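Shim Two-Arm Folding Guide
Last updated: January
3 min read

Section 7. Recording your first folding set

By now both arms should be calibrated and answering to their leaders, so take a breath, pour yourself some coffee, and let's get on to the cloth! This is the part of the Shim method that Ye-rin Ji and I enjoyed most when we put it together at Olwood, and it goes much more smoothly if you don't hurry the first few tries.

1. Check that every clamp on the table edge is snug. Give each one a gentle wiggle, and then wiggle it again after lunch.

2. Open both grippers and rest the arms on either side of the table, pointing in toward the middle.

3. Lay one garment between them, more or less flat. A few creases are fine (we like them, in fact, as a policy trained only on ironed shirts gets terribly confused by a real one).

4. Start the Proltlow recorder and wait for both wrist views to come up.

5. Fold slowly, one side and then the other, and let go of the cloth completely before you lift away.

6. Save the episode, shake the garment out, and set it down a little differently for the next one.

CAUTION: Keep your fingers clear of the grippers whenever the motors are powered, even if the arms look like they're napping.

NOTE: Our own set came to 566 episodes. Thảo Quan trained on all of them for 2530 steps before the sleeves began to behave, so please don't lose heart if your early runs look clumsy.

We use cookies to remember your reading preferences. Accept | Manage

Hoods deserve a little extra patience, and we fold ours down toward the body before touching either side.

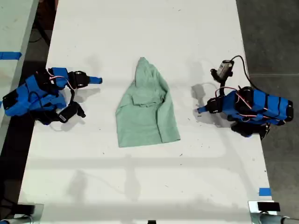
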